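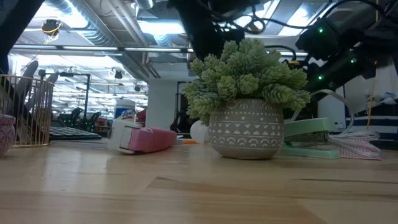 桌面物品抓取练习:机械臂夹爪位于盆栽上方,右侧为订书机与线缆。

机器人社团实训指南:桌面杂物抓取任务的布置与操作

最后更新:九月
打印本页 | 通过电子邮件发送

一、适用范围

本指南供Ralletti机器人社团成员在校内实训及备赛阶段使用,适用于Skurnent联赛“桌面整理”项目。首次参加实训的成员应先完成安全培训,并在Uvton课程平台提交培训确认单,方可预约工位。

二、人员与分工

每组3人,分别担任操作员、安全员和记录员。操作员负责控制机械臂;安全员全程守在急停按钮旁,不得兼任其他工作;记录员填写回合记录表。各岗位每8个回合轮换一次。

三、物品的选择

练习物品宜取自日常办公环境,形状和表面质感应有明显差别。可选用带花盆的仿真植物、胶带座、订书机、罐装湿巾和成卷线缆。玻璃器皿、刀片、盛有液体的敞口容器以及带电设备不得上桌。

仿真植物叶片密集,轮廓不规则,初学者容易将夹爪直接落在叶丛上。练习时应以花盆盆身为抓取目标。花盆若上宽下窄,夹持高度宜略低于最宽处,并在提起前确认两侧接触均匀。

胶带座可直立摆放,也可侧倒摆放。侧倒时长轴与桌边成斜角,操作员须先旋转腕部,使夹爪开口方向与机身宽度方向一致,再行下降。

线缆属于柔性物体,列为进阶内容。未通过基础考核的小组可将线缆留在桌上作为干扰物,但不计入得分目标。

四、操作步骤

1. 清点物品,按当日任务卡摆放。摆放完毕后由安全员检查活动范围,所有人员退至警戒线外。

2. 接通控制柜电源,等待自检结束。检查机械臂外部走线,确认在肩部和腕部转动时不会受到拉扯。

3. 将速度上限设为每秒135毫米。校内考核前不得自行调高。

4. 将夹爪移至目标物上方并停住,核对开口宽度与朝向。此时记录员开始计时。

5. 垂直下降。距离接触面较近时改用点动方式,每次只移动一个步长。

6. 闭合夹爪,先将物品略微提起,观察是否滑动或倾斜。如有滑动,放回原处,重新选择夹持位置。

7. 平移至指定区域,降低高度后松开。禁止悬空释放。

8. 夹爪退回待机位置,记录员停止计时并填写结果。

五、常见问题处理

夹爪碰到相邻物品:立即停止移动,沿原路径退回。物品位置已经改变的,该回合作废,按任务卡重新摆放。

订书机夹取后下垂:多为夹持点偏向一端。应向重心方向调整,必要时先用手将订书机摆正,仅练习居中夹取。

夹爪被线缆缠住:按下急停按钮,由安全员确认断电后用手解开。不得通过反复开合夹爪的方式挣脱。

花盆提起后转动:检查指端衬垫是否磨损。衬垫更换件存放于Krajewska实训室工具柜第二层,领用时须登记。

六、记录与考核

每名成员在校内选拔前须累计完成500次有效抓取。有效抓取指物品离开桌面、移至指定区域且未倾倒。记录表应写明物品名称、摆放姿态、用时和失败原因,不得只填写“失败”二字。

记录表于每周实训结束后上传至Uvton课程平台。逾期未上传的回合不计入累计次数。

七、收尾

关闭控制柜电源,将物品归入收纳处,擦拭桌面及夹爪指端。发现螺钉松动、线缆外皮破损或指示灯状态异常时,应在设备登记簿上注明,并通知指导教师。设备在检修完成前停止预约。

打印本页 | 通过电子邮件发送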